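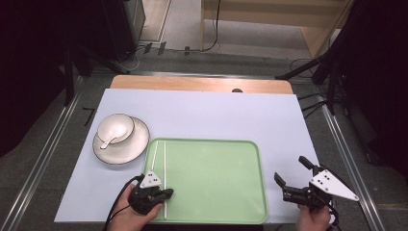 Nele Kuhlmann
Teaches robots by hand at Jellarow, writes here when there's time

Quick one before the bus. Chopstick week! We've been on tableware since Saturday and I've got 23 good goes saved, plus a pile of bad ones I'm not deleting yet. Mateos wants 30 by tonight. We'll see.

Slow going. My grip gets sloppy after lunch, and sloppy is what the robot learns. So, short sets. 4 goes, stop, shake the hands out, tea. 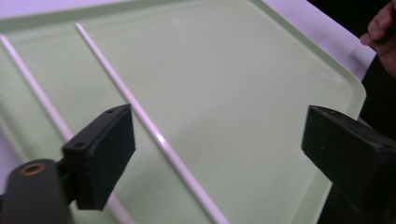
Thin round things are my least favourite. Give me a mug any day. A chopstick rolls if you nudge it, and there's hardly anything to get hold of, so the fingers have to come down either side and close gently, no hovering. On the pale green tray it's worse for the eye too, white sticks and shiny with it, each with its own soft shadow, and I've caught myself aiming at the shadow. Must tell Juto, he does the labelling and will have the same trouble.

Other thing I keep forgeting: open wide on the way in. Then shut all the way between goes, so every one starts the same.

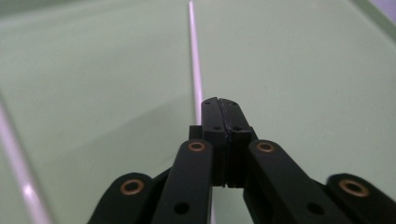
Did it properly for most of this morning, then got lazy for roughly 20 minutes and it shows in the playback. Binned those. Well, moved them to the other folder.

Sumesis sent a new version of the replay thing, havent opened it. Tomorrow it's spoons, I think. Right, bus.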